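We use cookies to keep this site running and to see which pages get read. You can change your settings at any time.

About Böttcher

Böttcher is a cooking school for adults. We teach evening and weekend classes in plain home cooking: soups, braises, bread, beans, eggs, and the sauces that go with them. Most of our students have never taken a class before. Many of them cook every day and want to get better at it.

The school was started by Britta Buschmann and Frauke Stüber, who had worked together in a hospital kitchen. They rented a former print shop on a side street, put in two ranges and a long sink, and ran one class a week. The first class was on stock. It is still on the schedule, with few changes.

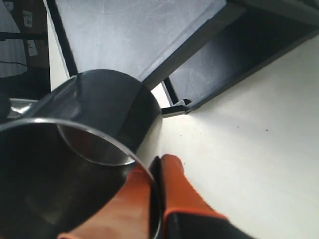 The school now runs 40 classes a year. Each one lasts three hours, including the meal at the end and the washing up. Students work in pairs and every pair cooks the whole recipe. We do not do demonstration classes, apart from the one on knives, where everyone watches first and then practices on onions.

Recipes are printed on one side of a single sheet. We write them in both grams and cups. If a recipe will not fit on one side, we teach it over two evenings or drop it.

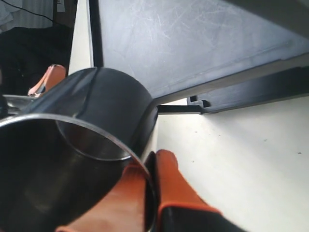
Babita Kashyap joined us to teach lentils, rice, and flatbreads. Her Sunday course, Gundia, runs for 9 weeks and fills up before any other. She also rewrote our beginner course, which used to spend too long on pastry. Pastry now has its own course in January.

We buy dry goods in bulk and vegetables from the market two blocks away. Meat is on the menu in less than half of the classes. Please tell us about allergies when you sign up, as we shop the day before.

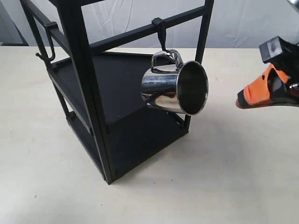
Mattes Steinbach
Head of Teaching

I plan the schedule and teach the stock, soup, and bread classes. Before this I baked for a hotel, where I learned to work fast and did not learn to explain anything. The explaining came later, mostly from Frauke, who sat at the back of my first ten classes and took notes.

New teachers here assist for a full season before they lead a class. They wash up, weigh ingredients, and answer questions at the ranges. After that they teach one recipe of their own choosing to the rest of the staff.

Classes can be paid for one at a time or as a course. Gift vouchers are good for two years. Private groups can book the kitchen on Fridays.

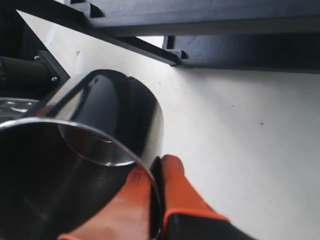
Polished stainless steel, seen up close.

The office is open on weekday mornings. Outside those hours, leave a message and Britta will call you back.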